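Cencombe bench cell, drive swap station
Routine inspection, 02/06/2026
Inspected by: Chinyere Nwankwo

1. E-stop and reset. OK. Tested from both sides.
2. Table bolts and slats. OK. Retorqued one corner to 10 Nm.
3. Tower seated on its side, side panel off, no cables standing above the case wall. OK.
4. Fixture tray fixed to table. OK, but check again in August.
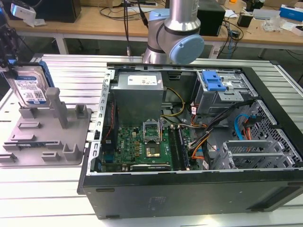

Worktable with open tower, fixture tray at left.

5. Overhead cable slack. Comment: the arm cable hangs free -- add a tie before the next long run.
6. Power strip under desk. Comment: on the floor near the robot base. Move it to the desk leg.
7. Holder board on ribbed wall. Wipe down, try each holder for play. OK.
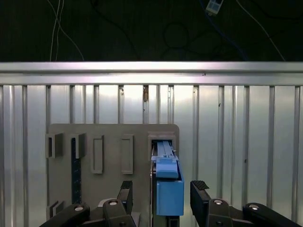
8. Gripper pads. Clean with a dry cloth only. Replace at the first sign of torn grid. Last set did nearly 197 cycles.
9. Linkage bolts. Checked by hand, none loose.
10. Blue part in end holder. Must lift out straight. If it drags, stop and call Nina.

Open items: 2 (lines 5 and 6). Work order 53.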